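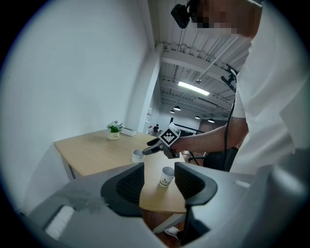

Paper cups on the table.

In defence of a proper morning tea

3 min read

I've been banging on about this to anyone who'll stand still, so you lot may as well cop it too. I want morning tea back. The old kind, where everyone stops, sits down, and somebody has gone to the trouble of a slice.

When I started at Farouk in the nineties there was a bell. A real one, on a bracket beside the stores window, and when it rang at 10 you put your pen down. We had an urn that took up half the bench and tasted of the inside of itself, and a biscuit tin with a roster taped to the lid. I learnt more about how the place ran in those breaks than I ever did in a meeting. I learnt how to prune a lemon tree. I learnt who wasn't speaking to whom (very useful!) and that you never, ever put the hedgehog slice next to the egg sandwiches.

Then the bell went, the urn went, and we all started having our coffee at the keyboard, one elbow on the mouse. I did it for years. I couldn't tell you what a single one of those coffees tasted like.

So back in March a few of us at Plirneo decided to have another crack at it. Young-sook Yeo wrote the invitation, which said "Cake. Sit down. No agenda." and I thought that was about perfect. She also made a lemon and coconut slice that I am still thinking about. It's the condensed milk sort, no baking, and she uses far more zest than the recipe says. I've been promised the recipe and will nag until I get it.
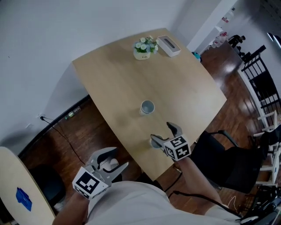 Photo: Dušan Murín

A few things I've worked out since then, for what they're worth.

Flowers on the table help, and fake ones are fine. I used to be a terrible snob about this, but I've killed two African violets and a cyclamen at work and I've come round. Tissues too, at this time of year, with half of us sniffling into our sleeves.

Buy decent tea. We started with a box of 800 catering bags because it was cheap, and it was like drinking a cardigan. Most of it is still in the cupboard - help yourself if you're brave. The leaf tea from Claria costs more, but a pot of it goes a long way and you can have the second cup without wincing.

Keep it short and let people leave. Dušan Murín always wanders off early and always comes back for the last piece, and good on him. I'd also say don't let anybody turn it into a catch-up with action items. We had one of those in the second week and the scones went cold while we talked about printer toner. 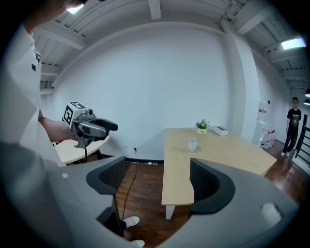

That shirt with the flower-like print on the front.

If you'd like to come along, we're in room 205 and the kettle goes on at ten. Bring something sweet if you feel like it, or just bring yourself. I'm having a go at my nan's date loaf next, and I'm a bit nervous about the middle. Has anyone got a loaf tin I could borrow? Mine's gone rusty in one corner.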